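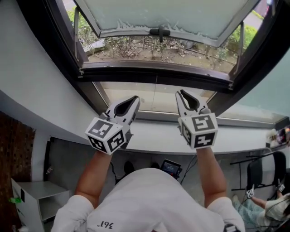
Tâm Vương plans equipment purchases at Gristia, which collects manipulation data with hand-held grippers. The work is done in pairs, one gripper per hand, on ordinary fixtures such as windows, latches and cords. Vương's budget for the coming year covers 80 grippers, and most of our conversation concerned what that number leaves out.

"The gripper is the cheap line," Vương said. "Finger pads, cables, marker cubes and storage are the lines that move."

Pads are budgeted by hours of use. Gristia replaces a set after 200 hours, earlier if the grooves have gone smooth on one side. Vương orders from two suppliers, Malinowski and Gremley, and keeps the part numbers separate. The mounting holes match, but the rubber does not have the same hardness, and mixed pairs have caused trouble in calibration.

Marker cubes are bought as printed blanks and fitted in house. "A scratched face is a dead face," Vương said. "We stock five spares for every ten tools. I asked for more and did not get it."
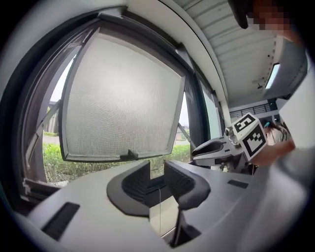
Overhead tasks carry a separate allowance. Holding a tool above shoulder height limits how long an operator can work, so the plan assumes shorter shifts and more people for windows than for tabletop work. Vương puts the weight limit first in the purchase specification, ahead of camera resolution. A heavier model from Skullcombe was dropped on that basis in January, although its quoted price was lower.

The other fixed item is the site itself. Gristia's survey list has 107 fixtures, each with a sill height, a reach distance and a note on daylight. Fixtures without a usable power outlet nearby are charged for battery packs.

"People price the tool and forget the extension cord," Vương said. "I have signed for a lot of extension cords."

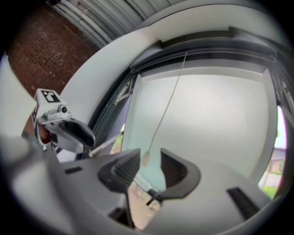
Malinowski takes the view that pads should be leased by the hour, with worn sets returned for inspection, and has put that in writing to its customers. Vương has read the terms and is waiting for a price on partial sets. The order for the first 80 tools goes out on Monday, with pads on a separate sheet.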